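Newsroom > Press Releases > Software
Search this site Enter keyword Go

Zaten Releases Mumix 2, Planning Software for Handling Soft Materials

Update lets robot arms replan a grasp while the material is still moving

July — Zaten today announced the release of Mumix 2, a new version of its motion planning software for robot arms that work with cloth, film and other soft materials. The release is available now to current license holders and will be offered to new customers through the company's integration partner, Predilen.

Soft materials remain difficult for automated systems. A rigid part keeps its shape when it is picked up, while a piece of fabric changes shape with every contact. Earlier versions of Mumix planned a full movement before the arm started and could correct it only after the movement ended. Mumix 2 updates its estimate of the material's shape during the movement and adjusts the path of the gripper as needed.
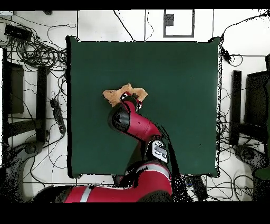
Mumix 2 combines three functions that were previously sold as separate modules: shape estimation, grasp selection and path planning. All three now share a single model of the workspace, so a change detected by one is passed to the others without a separate export step. The grasp selection function was written for cloth that is already crumpled, such as the tan piece bunched under the gripper on the green tabletop, with a flap extending to either side. Operators may set limits on gripper force and arm speed for each material — these limits are stored with the task and apply whenever it is run.

"Our customers asked for software that could deal with fabric as it arrives, folded or not," said Florin Coman, head of software at Zaten. "This release gives them one tool and one set of settings to maintain."

The software was tested over 60 days on 41 fabric types, with almost 1000 grasps recorded for review. Test logs can be opened in Dinu, Zaten's viewer for recorded robot motion, which is included with every Mumix 2 license.

Customers using the earlier version may transfer saved tasks with the conversion tool supplied in the installer. Training for integrators will be provided by Predilen.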